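Hasetness Institute of Home and Community Support
Unit 7: Organising the Domestic Kitchen
Handout 2: The Sink Run
Unit coordinator: Nkechi Ibrahim 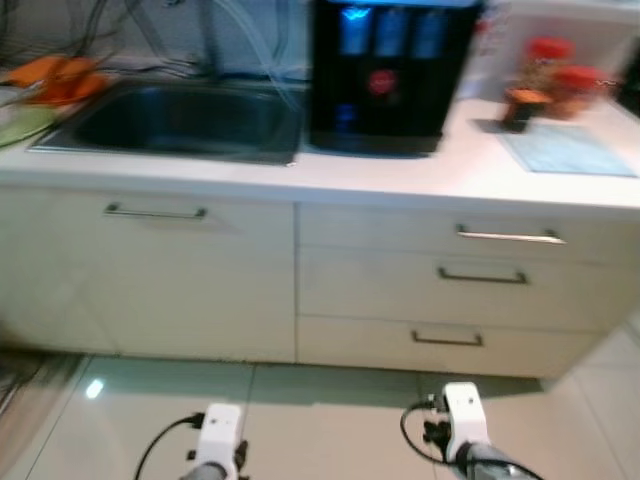 For the purposes of this unit, the sink run is the length of counter that holds the sink, together with the cupboards and drawers beneath it. Students assess it before any other part of the kitchen.

Appliances
A water purifier or dispenser is commonly placed beside the sink. Record its position, and note any tubing or cables along the wall behind. Tubing must not be moved without the householder's consent.

Counter
Bottles and jars in daily use may remain on the counter, grouped on a mat that can be lifted for cleaning. All others are returned to the cupboard. Keep the area immediately beside the sink available for dishes.

Cupboards and drawers
Cleaning products are stored separately from food. Where drawers are stacked, the top drawer is reserved for cutlery and the lower drawers for tea towels and larger utensils. Check that each handle is secure.

Floor
Cables at floor level are to be reported on the assessment form under Hazards.

Assessment task
Prepare a labelled plan of a sink run of your choice, using the Plandley grid. The task is worth 25 per cent of the unit mark. Submit to Nnamdi Nwachukwu by Friday.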